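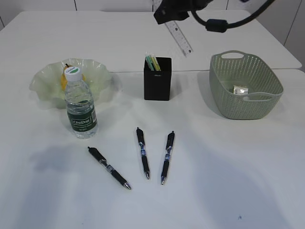
Pick-and-place bench in the student project room, Pellgate workshop building.

Visit report: the summer manipulation course at Pellgate

Posted 2023-08-29 | Filed under: Education, Robotics, Site visits
Print this page | E-mail to a colleague

The Pellgate workshop building opens its student project rooms to visitors once a year, at the end of the summer course. I went for the manipulation track, in which teams spend six weeks getting a robot arm to handle ordinary tabletop objects. The track is run jointly by the Pellgate technical school and Senent, a small integrator that builds sorting cells for packaging firms. Senent supplies the exercises and the grading scheme. The school supplies the rooms, the machines and two instructors.

Registration was at a desk inside the east door. Visitors get a badge, a floor plan and a one-page schedule. The floor plan still had last year's room numbers on the upper level, and it took me two tries to find the right corridor. Talks were held in the lecture room and the benches were open for the rest of the day, with a ten-minute limit per group at each one. The limit was not enforced after lunch.

The course

The students come from the second and third years. Most have a term of kinematics behind them and some programming, usually Python. The first two weeks are spent on calibration, coordinate frames and safe stopping distances, and no team may run a grasp until its hand-eye calibration passes a check by an instructor. Week three is teleoperation. The students drive the arm by hand through a set of tasks and record everything, and from week four they train on those recordings.

The recordings are pooled across teams. By the end of July the pool held 2809 episodes, each one a single attempt at a single instruction such as "put the pen in the holder" or "move the pear to the basket." Failed attempts are kept and labeled as failures. Of the full pool, 400 episodes were set aside for evaluation before any training began, and the teams do not see them.

The quota is 300 episodes per team. Two teams went well past it and one fell short after losing several days to a cable fault. The instructors said the quota matters less than the spread of starting positions, and the grading sheet reflects this: a team that records the same layout over and over loses points.

The bench

The object set is kept deliberately cheap. The bench I spent the most time at had gel pens, a square pen holder, a ruler, a bottle of water, a basket and a pear in ruffled green glass. Each item brings its own difficulty. The pens are thin and lie almost flat, so a small height error either misses the barrel or presses the fingertips into the table. Clear plastic and glass are hard on depth sensors, which tend to return the surface behind them. The pear is an easy grasp across the body and a poor one near the neck.

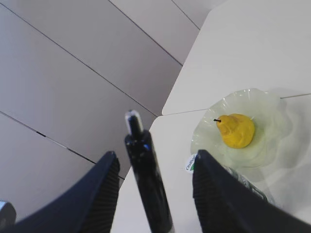 Camera placement took up most of the discussion at this bench. A fixed view shows the whole layout but loses the object behind the fingers during the last part of the approach. The wrist view keeps the target in sight for longer, at the price of a background that changes with every motion of the arm – floor, table edge, seam between tables, and back again. The team feeds both views to the policy. They had tried the wrist view alone in week four and found that the arm hesitated whenever a table edge crossed the middle of the picture.

The seam between tables is a known nuisance. One early model treated it as the edge of a long thin object and tried to grasp it. The fix was more recordings with the tables shifted slightly between sessions, so that the seam did not stay in one place. I would have covered it with a sheet, but the grading scheme does not allow changes to the work surface.

Object layout is drawn by a script called Urnanetti, written by an earlier class. It prints a list of items and rough positions, and the student on duty sets the table to match. Orientation is left to the student, and I think this is a weakness. People put pens down in the same few ways. A visitor from another school raised this, and the instructors said next year's version will specify angles as well.

Results

The best team reported 86 percent success on the set of single-object tasks. Two-step tasks came out much lower and no figure was posted for them. The posted number counts a regrasp as a success if the object reaches the target within the time limit, and the time limit is generous. It would help to see first-attempt success listed separately.

The afternoon talk covered Bañez, the scoring tool that Senent uses in its own cells and has adapted for the course. It logs joint positions, finger opening and motor current, and flags any run where the current rises before the fingers should have made contact. This is useful for finding collisions with the table that do not spoil the task. Several teams learned from it that their successful pen grasps were scraping the surface on the way in. The interface is slow with long logs, and export is limited to one run at a time.

Practical notes

Parking behind the building is free but fills up early. The lecture room has power outlets only along the back row. Slides from the talks are to be placed on the course page, along with the grading sheet. Applications for next summer's track open in the spring, and outside schools may enter one team each if they bring their own supervisor.

Tags: robot arms, student projects, grasping, open day
3 comments | 11 shares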